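Snack counter and basket packing – casual hands wanted, Junbridge

Positions: 3
Hours: part time, mostly mornings, some arvos
Start: as soon as we can get you in, contract runs to end of November
Apply by email, details at the bottom

We're after people for the snack counter at Kelum. Sandwiches, cake, cold drinks, bars, biscuits. You fill baskets, you fill the shelves, you wipe down, you do it again. Not complicated but it does need doing properly and it needs doing by somone who turns up. 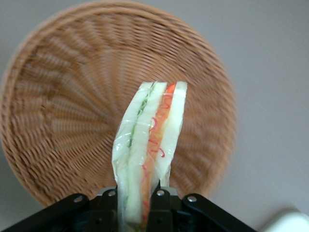

By the counter team, Kelum, Junbridge
Posted September 16, 2024

What the job is

Packing orders into the round wicker baskets mostly. One basket per order, check it against the slip, send it out. Sandwiches come to us already wrapped – please handle them by the wrap and don't squash them. Customers like to see the filling so the cut face should be showing. A sandwich that's been sat on by a drink bottle goes back, and we pay for it.

Cake slices go in last. Always last. We've had words about this before.

Also:
Restocking the clear shelves and the drinks rack
Checking dates on everything chilled, start of shift and end of shift
Wiping trays, baskets, table
Breaking down cartons and getting them out to the recycling cage
Bit of serving when the queue gets silly, till training given

Busy? Yes. Last November we sent out 2,571 baskets, the month before that 2,742. Most of it lands between opening and lunch. After that it's quieter and you can catch up on the shelves.

Who we're after

Anyone with clean hands and a decent eye. Cafe or supermarket experience is good, not needed. Students fine. Retired fine. Coming back to work after a long break, also fine, tell us what hours suit and we'll try. You'll be on your feet the whole shift, and some of the drinks cartons are heavy so you need to be ok with lifting, or tell us and we'll put you on baskets only.

Food handling certificate – if you've got one, bring it. If you don't we'll pay for the short course, but you have to pass it before your second week.

You need to be able to read the order slips quickly. Some are handwritten. Sorry in advance.

Allergies: we handle bread, dairy, egg, nuts, chocolate, the lot. If any of that's a problem for you to be near, please say before the trial so we can have a talk. 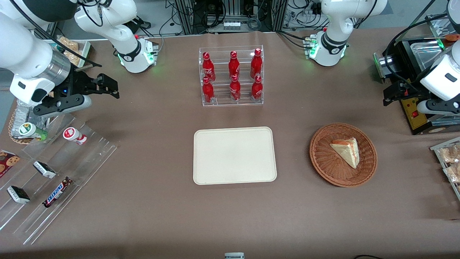
How we like the counter kept: drinks upright, labels to the front, back row filled before the front row. Coke is the big seller so that rack gets looked at every time you walk past it. Bars and biscuits live in the stepped shelf, one kind per channel if there's room. Yogurt drinks fall over if you so much as breathe on them, stand them back up when you see it. Trays stay clear until there's an order to go on them.

New people usually start on restocking, then baskets, then the till. Takes a couple of weeks. You'll have someone with you for the first few shifts, so ask questions, ask the same one twice, we don't mind.

Pay and the rest

Casual hourly rate plus weekend loading, paid fortnightly. Rate depends on age and experience and we'll tell you what it is before the trial, not after. Trial shift is paid. Apron supplied, closed-in shoes are yours to bring. One sandwich and one drink per shift on us. Staff discount on everything else exept the whole cakes.

Parking behind the building is for deliveries only. The 404 bus stops out the front, or there's bike racks on the Nilent side.

How to apply

Short email please. A few lines is plenty – who you are, which days you can do, when you could start. Attach a resume if you have one handy, don't write one specially. Put COUNTER in the subject line or it'll end up in with the supplier invoices and we won't see it for a week.

Send to the Kelum counter address on the contact page, or drop a note in at the Kazlauskienė bakery window and they'll pass it on. No phone calls during the morning rush please, there's no one free to pick up.

We're reading applications as they come in and trials start this week, so if you're keen don't wait. If the ad's still up we're still looking.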